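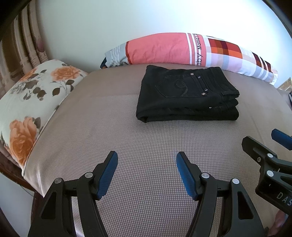
Vaqueros negros ya doblados, pinza de mano abierta delante. Tarea de doblado sobre cama.

Tema: La pinza deja de leer apertura a mitad de sesión (Plido, dedos con almohadilla azul)

remache_68
Abro hilo porque llevamos desde enero con el mismo fallo y no lo encuentro descrito en ninguna parte.

Equipo: dos pinzas de mano, una por operador y mano, registrando con Plido. Tarea: coger prenda, doblar, dejar en pila, abrir y retirar. La secuencia va bien con camisetas. Con vaqueros, tras varios ciclos, la señal de apertura de una de las pinzas se queda congelada en el último valor. La imagen sigue grabando y las marcas de tiempo avanzan, así que el software no avisa de nada. Al revisar, el vídeo muestra los dedos abiertos y el registro dice cerrados.

En total, 11 episodios perdidos de 68. Se recupera reiniciando la pinza. Apretando el cable con el dedo, a veces también.

¿Alguien ha visto esto?

cotberg_sur
¿Versión de firmware? ¿Y en qué mano ocurre?

remache_68
Firmware de fábrica, sin tocar. Casi siempre en la derecha. En la izquierda, una vez.

m_ibarrola
Si al apretar el cable se recupera, es el conector. No hay que darle más vueltas. El vaquero pide más fuerza de cierre, el cuerpo de la pinza flexa y el conector pierde contacto. A nosotros nos pasó con toallas de baño. Lo resolvimos con una brida a la salida de la carcasa y un bucle de holgura.

tornillo_flojo
No estoy de acuerdo. Un conector con mal contacto da ruido, saltos o cero. Un valor congelado es un driver que repite la última lectura válida cuando deja de recibir. El conector puede ser el disparador, pero el fallo grave está en el software. Plido debería marcar la muestra como inválida.

m_ibarrola
Son dos fallos y el primero es el conector. Si el contacto es bueno, el driver no tiene nada que repetir.

tornillo_flojo
Y el día que se rompa otra cosa volverá a repetir un dato falso sin decir nada. Prefiero perder una sesión con una alarma que entrenar con episodios en los que la pinza «sujeta» unos pantalones que ya ha soltado.

remache_68
Añado datos. He comparado apertura registrada y vídeo en los episodios malos. El corte se produce siempre en el tramo de cierre con carga, al pillar el doblez por la parte de las costuras, que es donde hay más capas. Nunca en vacío. Eso favorece al conector.

Lo que no me encaja es que después, ya sin carga, no se recupere sola.

B. Zawadzka
Bronisława Zawadzka, mantenimiento de equipos en Surnilen. Tenemos el mismo montaje y lo desmontamos en enero. La ausencia de recuperación tiene explicación: el codificador pierde alimentación unos milisegundos, arranca de nuevo y espera una orden de inicio que el driver solo envía al abrir la sesión. El codificador queda mudo y el driver conserva el último valor. Los dos tenéis parte de razón.

Procedimiento que seguimos:

1. Parar la grabación y desconectar la pinza antes de abrir la carcasa.
2. Revisar el pin de alimentación. En la nuestra tenía juego visible.
3. Sustituir el conector. Limpiar el existente no nos sirvió, el fallo volvió.
4. Fijar el cable a la carcasa, con holgura suficiente para el giro de muñeca.
5. Ensayo de 200 cierres completos sobre tela gruesa doblada, mirando la señal en vivo.

Antes del cambio, la nuestra cayó en el cierre 65. Después completó el ensayo sin cortes.

khokhar_lab
Aviso sobre el punto 4: no paséis la brida cerca de los pivotes de los dedos. Nosotros lo hicimos, la brida se desplazó y un dedo quedó bloqueado a medio cierre con el operador apretando. No hubo lesión, pero se partió el gatillo. Brida solo en la parte fija de la carcasa.

m_ibarrola
Correcto, se me olvidó decirlo. Parte fija siempre.

cotberg_sur
Para los episodios ya grabados: se puede filtrar por varianza nula. Una mano humana no mantiene la apertura exactamente constante durante varios segundos – siempre hay algo de ruido en el último dígito. Si la varianza es cero en una ventana de dos segundos, episodio a revisión.

tornillo_flojo
Ojo con los topes mecánicos. Con la pinza abierta del todo, la lectura se satura y también sale varianza cero. Hay que excluir los extremos o tirarás episodios buenos.

cotberg_sur
Cierto. En nuestro script excluimos solo el tope de apertura. El de cierre en vacío lo dejamos y lo miramos a mano, salen pocos.

remache_68
Actualizo, 21 de marzo de 2026. Conector cambiado en la derecha. El pin tenía juego, como decía Zawadzka. Ensayo completo sobre unos vaqueros doblados, sin cortes. La izquierda la desmonto cuando llegue el segundo conector.

Filtro de varianza aplicado al lote: marca los 11 que ya conocía y ninguno más.

He abierto incidencia en Plido para que la falta de lecturas nuevas invalide la muestra. Sin respuesta por ahora.

tornillo_flojo
Pega aquí el texto de la incidencia y la apoyo. Sigo pensando que ese es el arreglo principal.

m_ibarrola
Y yo que no, pero también la apoyo.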